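Search this site Search Go
Popular searches: dish rack, drawer liner, spice jars

How do you keep chopsticks and spoons sorted in one caddy?

snackdrawer_mel
Okay, so we moved to a smaller place in May and lost our big silverware drawer, and now everything we eat with lives on the kitchen table in whatever I can find to hold it. I bought a Wokdale caddy with compartments (I wanted the taller one but it was out of stock) and it worked great for maybe a week. Then it was chaos! My kids shove spoons in with the chopsticks, the chopsticks lean every which way, and somebody always needs the one thing at the bottom. The inside also gets kind of gunky where the wet ends sit. Do you all sort by type, or by person? And handle up or handle down? I can't do a drawer organizer, we have exactly one drawer and it's full of takeout menus and batteries.

twocupsrice
By type, always by type. I tried by person and it lasted until the first time the dishwasher got unloaded by someone who wasn't me.

Dump the whole thing out on the table first and look at what you've got. We had way more chopsticks than people, plus a bunch of single ones with no partner (where do they go??). I matched up the pairs and put the singles in with my plant stuff, they're great for poking seed holes. Then chopsticks got the narrowest compartment so they can't lean, and spoons got the widest one because the bowls take up so much room.

For the gunk: let everything dry before it goes in! I lay mine out on a dish towel after washing, and go do something else for an hour. Get a caddy with holes down low if you can, and set it on a saucer the first day or two to see whether it drips. Mine is from Hunt, the housewares place by my work, and I've run it through the top rack plenty of times. Wooden chopsticks I do by hand, they come out of the machine all fuzzy.

Handle down for spoons, so the bowl is up and you can see what you're grabbing. Chopsticks go eating end up too, but my mother-in-law does the opposite and we've agreed to stop discussing it.

gus_at_the_sink
just use a jar

porchlight60
I'd go handle up on everything, sorry twocups! With kids you don't want little fingers all over the part that goes in your mouth. Mine are six and nine and they grab by whatever is sticking out.

What finally worked here was fewer things. I kept out enough for us plus two guests and boxed the rest, and the box went on top of the fridge. Mixed colors helped too, weirdly. When every pair looks the same you spend dinner comparing lengths, so I switched to printed ones for the kids and plain wood for the grownups. And peel the store label off your caddy before it gets wet, I left one on and it turned into a sticky gray patch that took me forever with cooking oil and a rag.

I redo the whole thing when I change the tablecloth. Takes five minutes, and the kids like matching the pairs if I let them do it on the floor.

Comments (3)

noodlebowl98: Handle up for life. Also thank you for the seed hole idea, I have so many singles.

marthas_pantry: The Arkano ones with the lift-out tray are easier to clean, if you can find one.

snackdrawer_mel: Did the dump-it-all-out thing tonight and boxed up a bunch. The jar is holding my spatulas now, so thanks Gus!
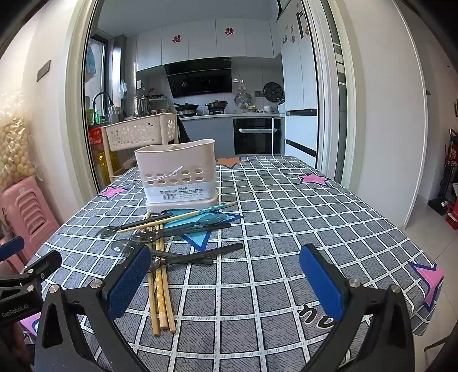
Caddy, chopsticks and spoons on a star-print tablecloth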